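Site Visit Report: Sornness Open Day
Submitted by Laurențiu Tudose
Course supervisor: Heiðrún Bergmann
Date of visit: February 28, 2025

We were asked to attend a public demonstration of automation equipment and judge how well the claims made for it matched what we saw. I picked the open day at Sornness because their flyer promised "household robots, working today," and I wanted to see what "working" meant. The station I spent the most time at was the two-armed one they call Omamine.

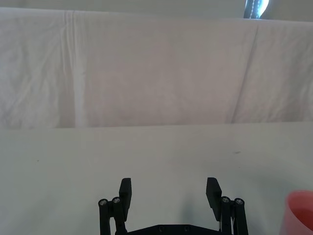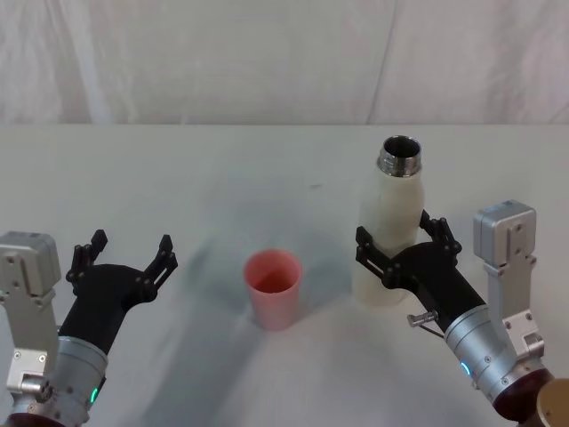
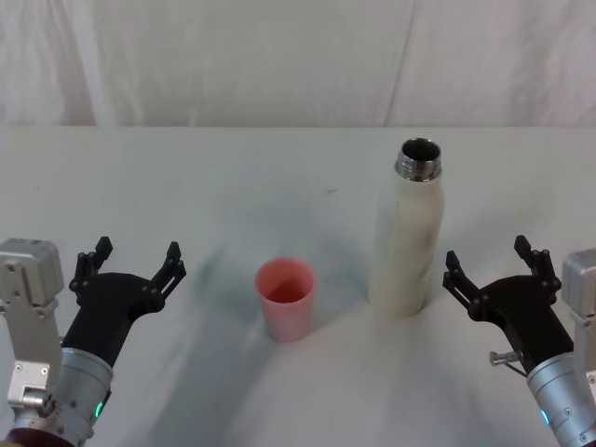
The task was described to us as serving a drink. The presenter used that phrase at least twice, and so does the handout. What I would call it is handling a bottle and a cup on a clear table in front of a plain backdrop. Those are different jobs. At my apartment the cup is behind three other cups and the bottle has a cap on it, usually stuck.

The bottle in the demonstration had no cap. I asked if the robot could take one off, and the answer was that this was "on the roadmap for April." I asked what would happen with a glass cup, or a cup lying on its side. I was told the system "generalizes well," and then somebody else got to ask a question. I wrote down both answers word for word.

The handout gives a figure of 3,547 training runs for this task and says 2,069 of them were kept. It does not say why the rest were dropped. If they were dropped for being failures, that matters a lot to anyone reading the numbers, and if it was for some boring reason like bad lighting they could have just printed that. I emailed the address on the back page and had not heard back when I turned this in.

I should be fair about the hardware. Two arms is a sensible choice for this kind of work, because one can hold while the other does something else, and the presenter explained that part clearly and without sales talk. She also let people stand fairly close and was patient with a kid who wanted to know if it could arm wrestle.

The second stop was the Mulcahy sorting line, which I found more convincing even though it drew a smaller crowd. It moves parcels from a belt into bins and makes no claims about anyone's kitchen. A wall display read 486 parcels for the day when I left. I could not check that number either, but the staff told me straight out which parcel shapes it gets wrong (soft mailers, mostly) and showed me the bin where the rejects go. I learned more from that bin than from the whole handout.

I skipped the Kitow talk on home safety, which ran at the same time as the sorting line tour. My notes on it would be secondhand so I have left them out.

What I would ask for on a return visit:

A posted success count for the cup and bottle task, with failures included
A run using a cup brought in by a visitor
The reason for the gap between the two figures in the handout

I do not think Sornness was being dishonest. I think the flyer was written by one group and the table was set up by another. The word "household" should come off the flyer until somebody has tried the thing in a house. My raw notes and a scan of the handout are attached to the copy in the course folder.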